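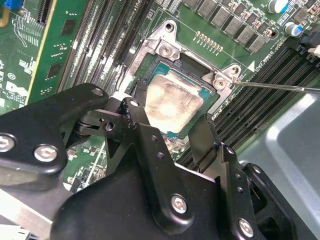

Standby Load and Switch-Off Behaviour in the Clitcombe Study Rooms
Student project report
Prepared by Ro-un Chae

Last updated: 11/6/25
Print this page | E-mail this page

1. Purpose

The project measured the electricity drawn by desktop computers, monitors and wall chargers in the Clitcombe study rooms outside booked hours, and tested whether a printed switch-off notice changed that figure. Lighting and heating were excluded. They are on a separate circuit controlled by the building timer.

2. Method

Plug-in meters were fitted to 8 power boards. Each meter logged energy use at the end of every booked session and again before the first session of the following day. The difference was recorded as the overnight load. The baseline period ran through July. The notices, based on the Kaushik energy checklist, were then placed beside each power board and the readings were repeated for a period of equal length.

A total of 2196 readings was collected. Of these, 222 were rejected. Most of the rejected readings came from two meters that lost their stored values when the board was switched off at the wall. Both meters were replaced with the Laletti model, which keeps its log without mains power.
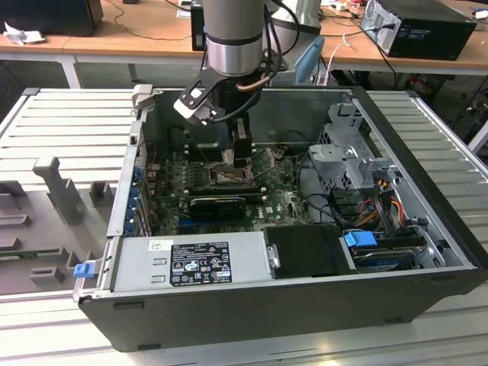
Figure 1. Desktop tower with side panel removed, motherboard facing up.

3. Results

Overnight load fell on most boards after the notices went up. The fall was largest where the wall switch was within reach of a seated user. On boards mounted under the desk there was no clear change. Monitors left in sleep mode made up a larger share of the remaining load than the computers did.

Chargers left plugged in with no device attached added very little.

4. Limitations

Room bookings were not the same in the two periods, and the readings were not adjusted for this. The rejected readings fell mainly in the baseline period, so the starting figure is less certain than the later one. Behaviour was inferred from the meters only. No survey of users was carried out.

5. Recommendations

Under-desk boards should be moved to desk height before any further notices are printed. Monitor sleep settings should be replaced by a timed shutdown. The readings have been stored in the Skomis folder with the meter calibration sheets, and the same meter positions should be used if the work is repeated.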